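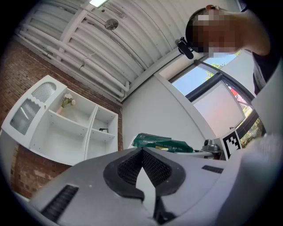 关于我们

打印本页 | 用电子邮件发送给朋友
分享 80 | 评论 9

Modness 是一家做室内收纳和储物家具的公司,同时开设面向个人和小企业的整理课程。公司由 Laurier Beaudoin 和 Candela Bermúdez 共同创办。创办之前,Laurier 在家具厂做安装,Candela 在一家档案公司管库房。两个人合作的第一份工作是给一家布料店重新排货架,店主后来又介绍了几家邻近的店铺,公司就这样做了起来。

公司的名字没有特别的含义。注册时提交了几个备选,这一个通过了。

我们做什么

业务分为三块:上门整理、储物家具的定制与安装、课程。

上门整理主要面向住宅,也接小型办公室和店铺的仓库。我们先到现场看一次,量尺寸,了解物品的种类和使用频率,然后给出书面方案。方案里写明哪些东西留在原处,哪些换位置,需要添置什么,需要多长时间。客户确认之后再动手。物品的去留由客户自己决定,我们不替客户扔东西,也不劝客户扔东西。需要捐赠或者回收的,可以代为联系和运送,运费按实际发生的收取。

储物家具以柜子和层架为主,也做鞋柜、工具墙和抽屉内的分隔件。尺寸按墙面和物品来定。木工部分由 Arrieta 加工,这家作坊和我们合作多年,板材的裁切和封边都在他们那里完成。五金件从 Zonetti 订购。安装由我们自己的人做,不外包。

课程在我们的工作室里上,目前共有 19 门,从基础的衣物折叠、厨房分区,到小仓库的货位编号和盘点。多数课程半天上完,仓库方向的课程分几次上。课表每季度更新一次,请以前台公布的为准。

工作室

工作室在 Pirnier 的一幢旧厂房里,面积 190 平方米。这幢楼以前做过印刷车间,后来空置,再后来由业主分隔出租。我们搬进来的时候,隔墙已经拆掉,地面坑洼不平,水电需要重做。装修前后用了一个夏天,到八月才正式开课。

红砖墙保留了原样。砖的颜色深浅不一,有几处灰缝重新补过,补的时候请教了一位做旧墙修缮的师傅,用的是石灰砂浆。我们没有在砖上刷漆。有学员问过能不能在砖墙上直接打孔挂东西,我们的做法是尽量不打,靠墙的位置放落地的柜子和架子。白色的储物柜就是这样放的,柜子立在墙前面,要移走的时候墙面没有损伤。

顶面是白色的波纹金属板,管道走明线,也是白色。当初讨论过要不要吊平顶,Laurier 主张不做。平顶做完房间会矮下去,检修管道还得留检修口。现在管线都看得见,哪一段有问题,从下面抬头就能找到。缺点是管子上面容易积灰,需要定期清洁,下雨天声音也比较响。讲课时雨下得大,老师会停下来等一等,或者先让大家动手做练习。

窗边的位置光线最好,留给需要辨认颜色的工作,比如布料分类和线材配色。其余地方靠顶灯照明。

储物的安排

工作室本身也按我们教的办法来放东西,具体如下,供准备自己动手的人参考。

常用的工具放在腰和肩之间的高度。卷尺、水平尺、标签机、美工刀、铅笔,每样有固定的位置,用完放回。备用品放在下面几层,按品类装盒,盒子正面贴标签,写品名和开封日期。很少用的东西放最上面,重的一律不上高处。

样品单独存放。铰链、滑轨、层板托、拉手都有样品,客户可以拿在手里试。样品背面写着型号,和报价单上的型号一致。以前没有写型号,客户选好了我们还要回头去查,有一次查错了,发了一批尺寸不对的滑轨,只好全部退换。从那以后型号一律写在背面。

纸箱不过夜。到货当天拆箱、核对、归位,纸箱压平后送到楼下的回收点。这一条执行得最严格,纸箱留在过道里会挡路,也会让人顺手往里放别的东西。

待处理的物品只有一个架子可以放。架子满了,就先处理架子上的,再收新的。这个办法是 Candela 在档案公司工作时用过的,搬到这里来同样适用。

清洁按区域分工。桌面由使用的人当天清理,架子每两周擦一次,高处的管道和灯具每季度清洁一次,由安装组用梯子完成,当天不排课。

人员

Laurier Beaudoin 负责现场勘察和家具设计,图纸基本都出自他手。Candela Bermúdez 负责上门整理的团队,也教仓库方向的课程。

Anselmo Pastor 带安装组。他以前装过商店的货架和展示柜,对旧房子里不直的墙、不平的地面很有经验。旧楼的项目,客户确认尺寸之前他都要去复核一遍。

Maximiliano Gallardo 教厨房和衣物类的课程。厨房课上使用的锅具和罐子都是普通家庭里有的,学员也可以从家里带自己的来,带什么就整理什么。

Marloes Cuypers 管课程报名、订单和账目。电话和邮件一般由她回复。

整理团队的其他成员多数是从我们的课程里出来的。上完课之后跟着做一段时间,双方都觉得合适再正式加入。

课程安排

每个班人数有限制,保证每人有一张桌子的位置和一组练习用的架子。上课请穿方便活动的衣服和不露脚趾的鞋。工具由我们提供,讲义当场发放,不另收费。

课程以动手为主。以厨房分区这门课为例,开头讲一小段取用距离和分区的原则,之后学员把一套厨房用品放进柜子里,再按做一顿饭的顺序取出来,看哪几样东西要绕路、要弯腰、要挪开别的才能拿到,然后调整。一般要调整几轮。老师在旁边看,有问题再指出来。

仓库方向的课程要用到编号表和盘点单,表格可以带走使用。有些学员是代表公司来的,可以带自己仓库的平面图,课后 Candela 会留出时间看图。

因故不能来上课的,请提前两天通知,可以改到下一期。当天缺席的不退费。

收费

首次上门勘察收固定的费用,后续签订合同的,这笔费用从总价中扣除。家具报价分材料、加工、运输、安装四项,分别列出。加工开始之后改尺寸,需要承担已经裁好的板材的费用。安装完成后一年之内,铰链和滑轨的调整免费。

远一点的地方也可以去,目前到过的住宅、店铺和办公室有 80 多处,大部分在本市,少数在周边的镇上。超出市区的另计交通费。

我们不做的事

不做搬家,不做保洁,不做电路和水路改造。柜子里需要装灯的,请客户自己请电工预留线路,我们配合开孔。贵重物品、现金和证件,请客户在我们上门之前自行收好。

旧家具可以改造,但要先看过实物。受潮变形的板材一般不建议再用。

参观与联系

工作室可以参观,请提前预约。上课期间不接待参观。楼里有货梯,从后院进,轮椅和推车都可以使用。自行车可以停在院子里,汽车请停在街对面的停车场。

关于课程报名、报价和合作的问题,请通过电子邮件或者电话与我们联系。报价的问题请附上墙面的宽度、高度和几张照片,这样回复会快一些。邮件一般在两个工作日内回复。

本页更新于 2019年4月20日

打印本页 | 用电子邮件发送给朋友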